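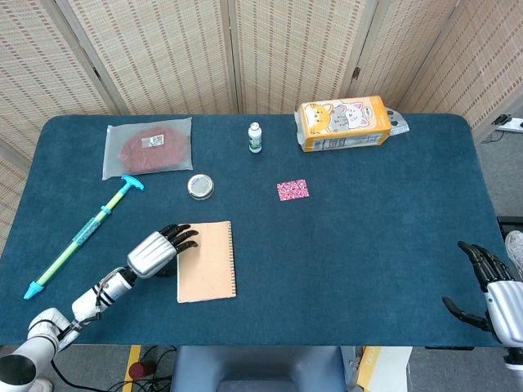

August 10, 2019

Sorting bench, second session on the mixed household box. Writing this up the same day for once, because the January notes were written from memory and I don't trust half of them.

Started by laying things out on the blue-carpeted table in front of the folding divider. I still don't like carpet as a sorting surface. The argument for it was that round things wouldn't roll and hard things wouldn't get scratched. Fine. But it holds crumbs and grit, and anything with a sticky side picks up fluff. The rounded corners I have no complaint about.

The job, for whoever reads this next: Walgate wants a sort order that a new person can follow without asking. Their draft has 13 categories. I think that is too many. The draft came over from the Veres stockroom, where they deal with sealed cartons of one thing at a time, and I doubt anyone there tried it on a box of odds and ends. So today was a trial of the draft on a small handful, one item at a time, with arguments noted.

Cat box. Orange and yellow, two cartoon cats, one orange tabby and one grey and white, both very pleased with themselves. The draft says sort by what the package shows. So: pets. I don't buy it. A picture of a cat tells you who the box wants to appeal to, and that's all I'm willing to take from it. I left it on its side and wrote "pets?" on the sheet. The question mark is against the rules of the draft, which has no column for doubt. It needs one.

Small white bottle, green label, white cap. The draft offers "medicine," "toiletries" and "cleaning," and a small white bottle could go into any of them. Sorting by shape is hopeless. Read the label or don't sort it. I'd go further and say anything in a bottle should wait at the end of the table until somebody has read the whole label. Clerkenlow does it that way and they are slower, but I have never seen them have to redo a shelf.

Round tin, shiny lid. Balm or mints, going by the look. Those are two different categories in the draft, and one of them is food. Same complaint as the bottle. The draft says "open if unclear." I'm against opening things as a rule. Once a tin has been opened at the bench it can't go back out as unopened, and then we've changed the item by sorting it. Parked with the bottle.

Frosted bag with the round dark red thing in it. Through the plastic it could pass for ground meat or for some kind of textured pad. The white label has a QR code and small print. The draft says scan first, then sort. I can live with that, provided the code leads to a name and not to some web page that wants me to sign up. My own rule would be simpler: if it might be food, treat it as food until you know. No pile for it today. The draft puts "possible food" under "other," and "other" goes to the back shelf, where nobody looks for a week. That is a bad place for possible food.

Pink card with the dense speckle, magenta and white and red. Under the draft this is "paper goods." Under common sense it's small and flat and will be lost by tomorrow no matter what we call it. Flat items need an envelope or a tray with a lip. I said so in January and the answer then was that a tray was on order. I'd like to see it.

Water gun, the long pump kind. Toys. The only one I'd have put money on. Even here the draft manages to make trouble, since there's a separate line for "outdoor" and a water gun is plainly both. I went with toys. Long items should lie along the side edge, out of the way of the reaching arm. Lay one across the middle and everything else gets shoved back an inch at a time until it's at the edge.

Result, such as it is. One item sorted with confidence, one sorted with a question mark, one sorted on paper but with no proper place to put it, and the rest parked. Walgate will say the sample is too small and they're right. I'd answer that a scheme that stumbles on a handful isn't going to improve with volume. Zireo claim that one person can clear 1,000 items in a shift with the same draft. I asked what kind of items. No reply yet. If they were all the same item then the number means nothing to us.

For comparison, our own tally for the spring boxes stands at 1,690 items, and more than 1,000 of those went through "other" at some point. That's a holding pen with a nice name. I haven't checked whether the tally counts an item twice when it gets moved. I suspect it does, so don't quote it.

What I'd change in the draft before the next session:

Cut the list down to the few groups people guess right without looking it up.
Add a "not yet" tray, and empty it before anyone goes home.
Possible food gets its own spot at the front.
Package art doesn't count as evidence.
Nothing gets opened at the bench.

The last one will get pushback. I'm willing to hear a case where opening was the only way, but I want the actual item brought to the table.

Bench notes. The outlet strip is low on the right wall, so keep the floor on that side clear of boxes. The divider is good for keeping the table area feeling separate, less good as a backstop. Don't lean anything against the panels, the hinges are small and I wouldn't want to find out what they hold.

Still open: who signs off on the cat box, whether the tray exists, and whether the lint roller I asked for counts as a supply or as "cleaning." Will run the shorter list on a fuller box next time and see if it does any better. I wouldn't bet on it yet.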